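How to store many earphone cables so they do not tangle?

Posted by Prindik

Hello all. I keep old wired earphones and some charging cords, together 14 pieces, in one drawer. Every time I need one pair, the whole nest comes out. I bought a clear plastic box with a lid, but I am afraid it will be only a smaller nest. Do I need to tie every cable? And is it bad for the wire if it stays wound up for 40 weeks or longer? I don't want to spend much money.

Witkowska

I did the same job in December, so I can tell you my way. Take one cable at a time and finish it before you touch the next. Start from the plug and make loose loops over four fingers, and leave the earbuds for the end.
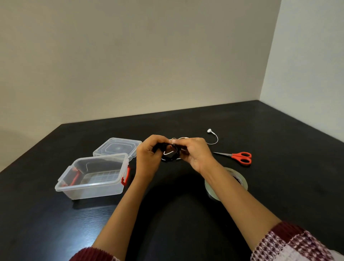
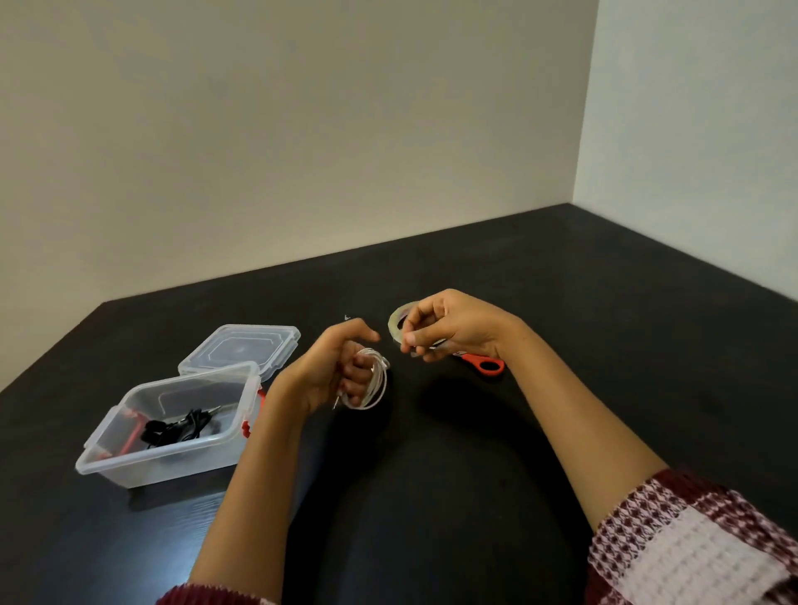
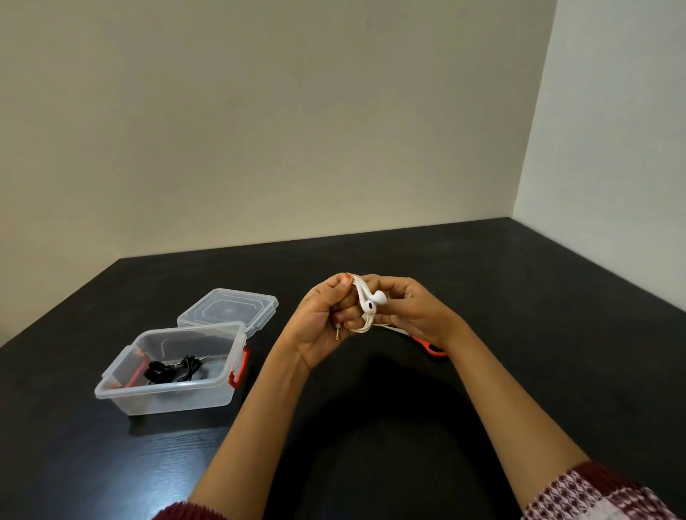 Do not pull the loops tight. The weak place is where the wire goes into the plug, and there it should never be bent hard. When the bundle is ready, close it with a small strip of paper or a soft tie. Clear tape is also possible, but then fold the end of the tape over, so you can open it later without scissors. Never put the sticky side directly on the wire for a long time – it leaves glue, and the glue collects dust.

For long storage I would not worry. I had one pair wound up for 5 years and it still plays in both ears. I keep white and black cables in separate bags inside the box, because I find them faster like this.

Zustberg

Toilet paper rolls. One cable in each roll, stand them up in the box. Costs nothing.

Prolodus

I agree with the loops, but please test the earphones first. I wound up all mine very nicely and later half of them had sound only on one side. Also measure your box before you use the rolls from the answer above – in mine the lid did not close.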